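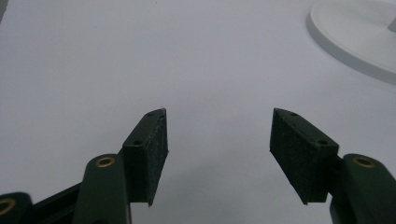

Minutes of the Kerivgate Share House and Common Room meeting, 16/04/2025

Present: Noemí, Everaldo, me on minutes (again), plus the people from upstairs who came down once they smelled the toast. Apologies from the Ollow end of the hall, who had a late shift.

We started a bit after seven. I'd hoped to start on time but the kettle had other ideas, and then Everaldo wanted to read out the minutes from March in full, which I talked him out of. Everybody had them already. They were accepted with one fix: I had written that the hall cupboard was "full of rubbish" and Noemí asked for "full of stored items". Done, Noemí!

1. The white table

Most of the evening went on this, so I'll try to be fair to all sides. The big white table in the common room is everybody's favourite spot now, and that means it collects things. Noemí's view is that it should be wiped down and left clear at the end of each night, with nothing living on it permanently. Everaldo said a table with nothing on it looks like a dentist's. There was a fair bit of back and forth and I got the giggles partway through, sorry.

What we agreed: the table gets cleared after tea each night by whoever used it last. One thing may stay out, and it goes up in the far corner so the middle is free for eating, jigsaws and homework. No mugs left overnight. I'm as guilty as anyone there.

Upstairs asked what to use on the marks. Plain dish soap and a soft cloth, please, and not the scourer. It's a light colour and it shows everything.

2. White things on white things

Sort of follows on. I said I keep putting white dishes and stands down on that table and then not seeing them, and I've knocked into one twice with my elbow. Everaldo suggested a coloured tablecloth. Noemí is against tablecloths (crumbs, washing, who irons it). We settled on trying one coloured placemat for the corner, and I've offered the dark green one my aunt gave me, which I've never had a use for.

If it looks silly we'll drop it at the next meeting. No vote taken, just nodding.

3. Kitty

Everaldo did the sums. We had $776 in the kitty after the power bill and have since spent $70 on cleaning gear, bin liners and the new dish rack. He has the receipts in an envelope if anyone wants to look. Somebody asked whether the rack could have been cheaper and Everaldo said yes, but it would have been a worse rack.

Noemí asked if we could put up to $6 each toward a decent set of felt pads for the chair legs. Agreed by all. I'll pick them up when I'm next over at Flumport.

4. The hall cupboard

The "stored items". Two of us will go through it and sort it into keep, give away and ask Varela Street. If your name is on a box, please move it or tell me you still want it. Unlabelled boxes will be opened, and I'm quite looking forward to that part.

Noemí wants the bottom shelf for spare bedding. I want it for the vacuum. Carried over.

5. Anything else

The window above the sink still sticks. Everaldo will have a go at it with candle wax.

Upstairs would like the radio down a bit after ten. Fair enough.

I asked whether we could have biscuits at these meetings as a standing item. Carried with great enthusiasm.

To do before next time
Me: placemat, felt pads, type this up
Everaldo: window, kitty summary on the fridge
Noemí: cupboard, with me helping
Everyone: clear the table after tea!

We wrapped up a little before nine and washed up together. Next meeting is at ours again, same time, date to go on the fridge once the Ollow lot have their roster.

Recent items
Minutes, March meeting (corrected)
Bin roster and who swapped with whom
Kerivgate kitchen: what goes on which shelf
Lost property: one glove, one umbrella
How to bleed the hall radiator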